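Poste de manipulation à deux bras Stultis : évaluation avant achat

Rubrique : Équipement et investissement

Le présent avis porte sur le poste à deux bras Stultis, distribué par Tahiri, et s'adresse aux laboratoires et aux centres de formation qui préparent une demande d'équipement pour le prochain exercice. L'évaluation a été conduite dans nos locaux de Reddale, sur des tâches de rangement et de dressage de table. Le matériel a été loué au tarif public et aucun avantage n'a été consenti par le distributeur.

Périmètre de l'offre

Le devis de base comprend les deux bras, leurs coffrets de commande, deux pupitres d'apprentissage et une licence logicielle pour un poste. Les pinces sont facturées à part. La table, les supports et le câblage périphérique ne figurent pas au devis, bien que la brochure commerciale présente l'ensemble monté. L'acheteur veillera donc à faire préciser ligne par ligne ce qui sera effectivement livré. Dans notre cas, la première proposition omettait les pièces de fixation, et il a fallu une seconde commande en juillet pour achever l'installation.

Coûts constatés

La pince retenue revient à 3 072 euros l'unité, hors frais de port. Il convient d'en prévoir deux, et d'inscrire au moins un jeu de doigts de rechange. L'aménagement du poste (profilés, visserie, alimentation, adaptation du mobilier) a représenté plus de 4 000 euros, montant qui n'apparaissait dans aucune estimation initiale. Les objets manipulés constituent en revanche une dépense négligeable : de la vaisselle du commerce en plusieurs couleurs et un grille-pain suffisent à bâtir des exercices variés. Le plan de travail peut lui aussi rester modeste. Du carton quadrillé au ruban adhésif se remplace en quelques minutes et permet de remettre les objets en place d'un essai à l'autre.
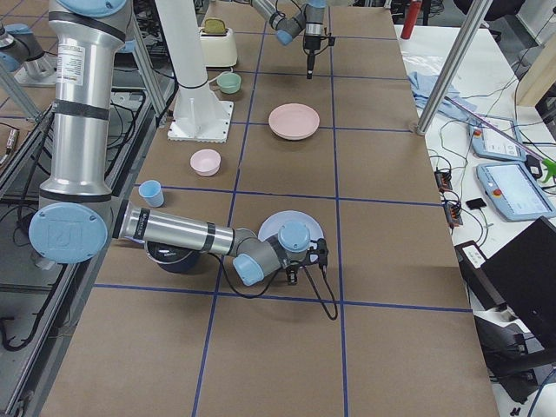 Trilotia nous a fait observer, à la lecture d'une première version de cet avis, que le poste budgétaire le plus lourd n'y était pas mentionné, à savoir le temps du personnel. Selon cette remarque, il faut compter 40 heures de mise en service avant la première séance exploitable, et les établissements qui ne les inscrivent pas au budget les prélèvent sur l'enseignement. L'objection est fondée. Notre propre relevé aboutit à un total comparable, si l'on y inclut la formation à la sécurité, et nous avons modifié en conséquence les recommandations qui suivent.

Mise en œuvre

Le montage mécanique n'appelle pas de réserve. Les perçages sont conformes aux plans et la notice, disponible en français, est correctement illustrée. Le câblage demande davantage d'attention. La longueur fournie convient à une table courte. Sur un plan allongé, les passages doivent être étudiés avant la pose, faute de quoi les câbles de pince gênent certains mouvements du poignet. Un meuble distinct est par ailleurs nécessaire pour les pupitres et l'électronique, ce qui augmente sensiblement l'emprise au sol. Nous conseillons de la tracer à l'adhésif dans la salle avant de signer le bon de commande.

L'interface des pupitres est lisible et s'apprend vite. La gestion simultanée des deux bras reste moins aboutie : chaque bras conserve son propre programme, et la synchronisation passe par un module payant dont le prix n'est communiqué que sur demande.

Performances

Sur la saisie d'assiettes et de bols, le taux de réussite s'est établi à 78 % avec les réglages d'origine. Les échecs concernent surtout les assiettes posées à plat, dont le bord offre peu de prise. Les bols et les tasses n'ont pas posé de difficulté notable. Un établissement dont l'activité porte principalement sur des pièces plates aura intérêt à demander un essai avec une autre pince.

Assistance et garantie

Tahiri répond dans la journée aux questions techniques, plus lentement aux questions de facturation. La garantie couvre les bras et les coffrets, à l'exclusion des pinces et des câbles.

Recommandation

Avis favorable, sous réserve que la demande de crédits intègre les pinces, l'aménagement, le module de synchronisation et les heures de mise en service. Les services qui ne disposent que du montant du devis de base sont invités à commencer par un seul bras et à réserver dès l'origine l'emplacement du second. La grille de chiffrage utilisée pour cette évaluation peut être obtenue auprès du secrétariat de la rubrique.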